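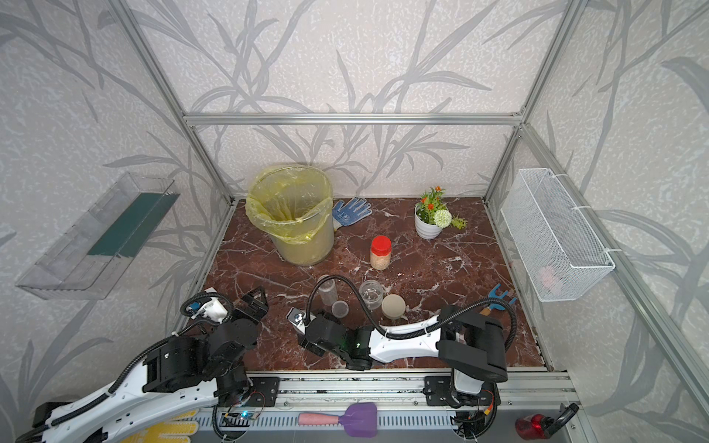
Unit 6: Reading a drought story

Last time we did wildfire coverage, and I promised you something slower. Droughts are hard on reporters! There's no siren, no first night, no obvious moment to send a crew out, so the story tends to get told through one number and one dry lake bed.

Take the Zirkville reservoir piece in your packet. It says the water fell to 104 feet in February, and I bet most of you nodded and kept going (I did, the first time). But 104 feet above what? The lake floor? Sea level? Write your guess in the margin before you read the second version, from the Clestine paper.

Then look at who gets quoted. The Clestine story talks to 2 well owners and a feed store. The other one only has the water district, and you can feel the difference – one reads like a town and one reads like a memo.

A word on "worst ever." Ask how far back the records go. I'd like you to circle it every time you see it.

For next time: 2 paragraphs on which version you'd run, and what you'd phone to check.

Recent handouts
Unit 5: Wildfire maps and what they leave out
Unit 4: Death tolls that change overnight
Unit 3: The Vullico landslide, hour by hour
Reading list and late work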